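Let Inspectors See the Cleaning Log

The state licenses 47 private exhibitors of captive wild animals, and in most years it inspects each of them once. The inspection is announced by phone the afternoon before. The inspector walks the enclosures, checks the perimeter fence, reads the feed invoices, and leaves with a signed form. I have read 57 of these forms for the period covering the last two license cycles. They are short, and most of them say the same thing in the same order.

The form has a line for sanitation. It asks whether the enclosures were clean at the time of the visit. It does not ask how often they are cleaned, with what product, at what dilution, or by whom. An operator with a day's notice can hose down a primate building and pass. The animals live in that building for the rest of the year under conditions the form does not measure.

The Wukitz facility outside Karkport shows the problem. Its last inspection recorded no deficiencies. Four months later a county veterinarian, called in for an unrelated rabies exposure, found 42 animals housed in a structure permitted for 30, with matted bedding and standing water in the drain channel. Nothing in the earlier form contradicts this. The form described one morning. The license stayed valid through the whole period, and the operator was within his rights to display it at the gate.

Haris Dhanial, who drafted the current rule when he was with the state agriculture office, has defended it on grounds of cost. A records requirement, he wrote in October, would burden small operators who have no office staff. I take the point about staff. A daily log, however, is a single sheet. The operator writes the date, the enclosure number, the work done, and initials. Shelters in this state already keep one for every kennel, including shelters with two paid employees. The Rajput sanctuary keeps one for each of its paddocks and posts the past week's sheets by the barn door.

There is also the matter of what the state pays now. The current license fee is $684, and it has not changed in nine years. It does not cover the inspector's mileage and hours for a full visit, so the visits are kept short. A higher fee scaled to the number of animals would pay for a second visit, unannounced, and for the time needed to read a year of logs. Cinora, the trade group for exhibitors, opposes the scaled fee and has proposed a voluntary code in its place. The code contains no penalty and no provision for outside review.

Bedding deserves its own line in the rule. Several operators reuse fleece and blankets for young primates and small cats, and the usual answer to any question about it is that everything goes through the wash. A control panel with a big black selector knob below a label reading PROGRAM offers a choice, and the rule should require the operator to write down which choice was made. Temperature and detergent belong on the same sheet. So does the discard date. The legislature can add all of this to section four without touching the rest of the statute, and the department could have a blank log ready before the next renewals go out.

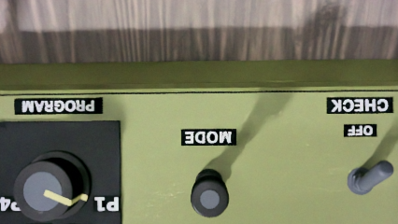
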